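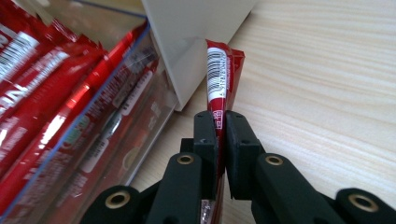
How do I get a copy of a police report when the officer never gave me a case number?

Posted by Hae-won Son, Sunday, May 6, 2018

Hello everybody, I'm hoping someone here has dealt with the Rulstead police records desk and can point me the right way. My car was broken into overnight in April while it was parked on Bratside, and an officer came out the next morning, a very kind young man, who took down everything I told him. He even wrote down the silly things, like the candy stick wrapper on the passenger seat (slim and red and shiny, with a white printed label running down its length), which I'm sure isn't mine as I haven't bought candy since Halloween. He said the report would be ready in a week, and I was so rattled that I let him drive off without asking for a number or even his last name. Now my insurance company wants the report before they'll talk about the window and my late husband's tool bag, and when I call the main line I'm told they can't look anything up without the case number! Is there another way to find it? I have the date and the street, and I can prove the car is mine. Also, is it too late to add to the report? I've since noticed that a pair of binoculars is gone too.

Barrett Greenberg

So sorry about your car, Hae-won. We had the same thing happen two summers ago over on the Bloxham side, and I remember that shaky feeling very well.

You don't need the case number, whatever the main line says. Skip the phone and go to the records window in person, which is the door on the parking lot side of the station. Take your driver's license and your registration, and ask for a "report search by name and location." They have a half-page form for it. I was there maybe twenty minutes, and most of that was waiting behind a gentleman with a parking complaint that he wanted everyone to hear.

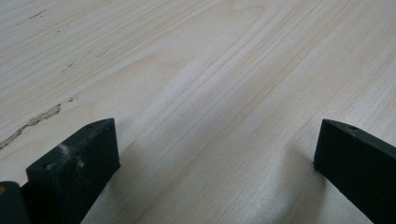 The copy itself cost me $7, and they wouldn't take a card then, so bring cash to be on the safe side. Ask for the full report and not the face sheet. I came home with the face sheet the first time and my adjuster sent me right back for the rest of it, as the list of stolen property was on page two.

As for the binoculars, it isn't too late at all. What you want is a supplement. You write down what you left out, with the make and what you paid for it if you know, and they attach it to the original. I added a car stereo worth $195 almost three weeks after the fact and no one gave me any trouble. If you have a serial number anywhere, even on an old box in the closet, put that in too, and keep a copy of whatever you hand over. Good luck, and do let us know how you get on!

I-seul Seol

just call your insurance, sometimes they request it themselves. mine did. took forever though

Su-bin Sung

Everything Barrett says matches what I went through, with one small thing to add. If the car was on Bratside past the railroad bridge, you may be in the county's area and the Rulstead desk won't have your report no matter how nicely they search. Do you remember whether the officer's car was white or brown? The brown ones are county. Their records office is in the annex on Weltimum Road, room 215, and it closes for lunch, so I'd go early. They found mine with my name and the date and nothing else. I hope you get the tool bag back, dear.

Print this page
E-mail this page

Related topics
Can I file a theft report online in Rulstead?
Neighbor's camera caught the break-in, who do I give it to?
How long does the county hold found property?
Getting a towed car back after it was stolen
Who to call about a broken street light in Bloxham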